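Domov Linen-Look Sheet Set, queen, cream - 3 months in

I bought this set in November to replace some cotton sheets that had worn through at the foot of the bed. I looked at a Furnival set too, but it cost more and the fitted sheet wasn't deep enough for our mattress. The Domov listing had 2,317 reviews when I ordered, most of them about softness, so I'll try to cover the rest.

In the package you get a fitted sheet, a flat sheet and two pillowcases. The fabric is a cotton and linen blend. Out of the bag it feels a bit stiff and smells faintly of the packaging. Wash it before you use it. Mine softened up after the second wash and hasn't changed much after that.
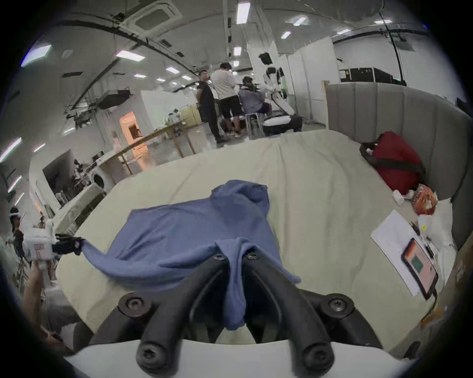 The fitted sheet has elastic all the way around, and the corners stay put on a 14-inch mattress with a thin topper. My old ones popped off at the top left corner every few nights. These have done it once. There is a small tag at the foot end so you can tell which way it goes, though mine is already fraying.

Wrinkles are the main complaint. If you leave this set in the dryer after it stops, you will be sleeping on creases. I take it out while it's still a little damp and make the bed with it right away. Ironing works but I've only done it for guests.

The pillowcases are a tight fit on king pillows and fine on standard ones. They close with a simple flap at the back - no buttons or zipper.
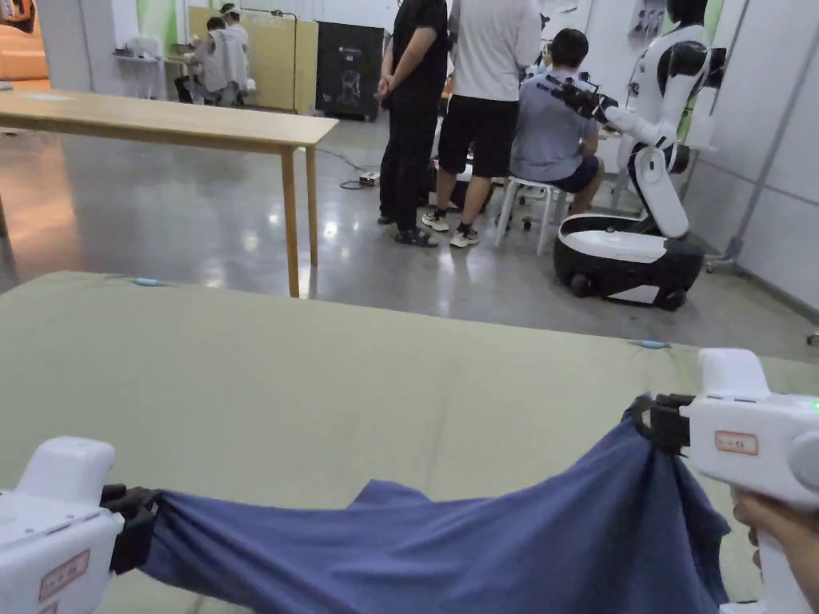

Blue cloth stretched out over the green padding.

Color has held up well. Cream shows coffee, obviously, but a cold soak took out the one spill I've had. I got some light pilling where my heels rest, less than on the Wulport set in the spare room, which cost nearly the same.

Shipping to Tekville took nine days. One pillowcase had a loose seam and customer service mailed a new one without asking for the old one back.

I'd buy it again in a darker color. Four stars, one off for the wrinkles and the tag.

Stuart Oakley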